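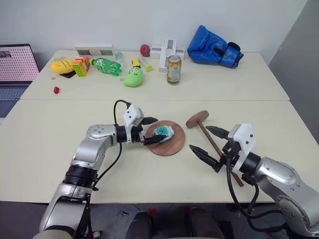 4. What speakers do with mixed tabletops

4.1 From single objects to groups

The previous section dealt with people naming one thing at a time. Naming gets far more interesting when things are met in company, and we were delighted by how much the recordings from Neninier had to say about it. A cup on its own is nearly always "a cup". Put a second cup beside it and it becomes "the small cup", "the one without a handle", or in one lovely case "the cup's little brother". None of this is new in outline. What surprised us was how early speakers begin to prepare for trouble, adding a color or a size well before anything on the table calls for it.

The Givaser collection holds 1,742 spoken descriptions of everyday surfaces: kitchen counters, desks, shelves, and shared tables. Speakers worked in pairs. One described a surface and the other, who could not see it, drew a rough plan on paper. Speakers were free to start wherever they liked, and the listener could interrupt at any point. Jacqueline Lacroix transcribed the whole collection, and her notes on pauses and restarts proved so useful that we gave them their own coding layer.

4.2 Collective nouns and their limits

Of the descriptions, 485 open with a word that covers the whole surface at once. "Stuff" and "things" lead by a wide margin, followed by "junk", "bits and pieces", and "toys". We had expected these openers to be a kind of throat-clearing, and some of them are. Many do real work, though. A speaker who opens with "toys" has made a promise about what is coming, and the listener draws accordingly – small shapes, close together, often in a ring.

The trouble comes with mixed surfaces. A table may hold a plush toy and a toy block along with a box, a soda bottle on its side, and a small cup (Figure 2). "Toys" fits two of these and leaves the others stranded. "Groceries" does even worse. Speakers facing a mixture of this kind take one of two routes. The first is to retreat to "stuff" and then list. The second, which we find much more fun, is to pick a collective noun that is plainly wrong and repair it on the way: "some toys, well, toys and a bottle, and there's a cup".

Repairs like this are cheap. The listener rarely interrupts, and the finished plans are no poorer than those that followed a cautious opening. In the follow-up talks several listeners said that they preferred the wrong word, because it gave them something to draw straight away. One put it very nicely: "I'd rather move a toy than wait for one."

4.3 Order of mention

The order in which things are mentioned has usually been explained by size or by position. Both matter in our material. Big things come early, and speakers who begin at the left tend to keep going to the right until they run out of table. But a third pull shows up again and again, and it is the face. Anything with eyes or a smile gets mentioned ahead of its turn. Dolls, printed mugs, and plush animals all jump the line, sometimes at a real cost to the listener, who has to place a small smiling thing in the middle of an otherwise blank sheet.

Mieke Prins noticed this during the first round of coding, and we went back through the early transcripts with her question in mind. The pull is strongest in speakers who live with young children. It weakens on a second telling, when the speaker has already learned which landmarks the listener needs. A tall box or a laptop then takes over the opening position, and the smiling thing is hung from it: "next to the laptop, there's this yellow guy."

4.4 Lying, standing, leaning

A short word on posture. English lets its speakers say that a bottle "is" on a table and leave it there. Nurmi, our comparison group, was recorded in a language that asks for a choice between standing and lying, and those speakers reported posture for bottles without being prompted. Our English speakers did so mainly when the bottle was on its side. Upright seems to be the silent default, and a bottle that lies down has become slightly newsworthy.

The same goes for direction. Once a bottle is lying down it has a pointing end, and speakers make cheerful use of it. The cap works as an arrow: "follow the cap and you get to the cup." We counted 13 such arrow uses, spread over bottles, spoons, pens, and a single umbrella. The number is small, and we make no strong claim on it, but every one of these instructions was understood at the first attempt. We would love to see the Viltano materials, which contain many more long objects, coded for the same pattern.

4.5 Vague things

Last come the objects that speakers could not name. Flat dark items cause the most hesitation. They may be phone cases, wallets, folded bags, or switched-off screens, and from a distance very little separates them. Speakers seldom guess. They say "a black thing" or "something flat", then tie it firmly to a neighbor they are sure of. Listeners drew these as plain rectangles and moved on without complaint. Section 5 takes up the question of whether a vague name with a good location serves a listener better than a precise name with a poor one.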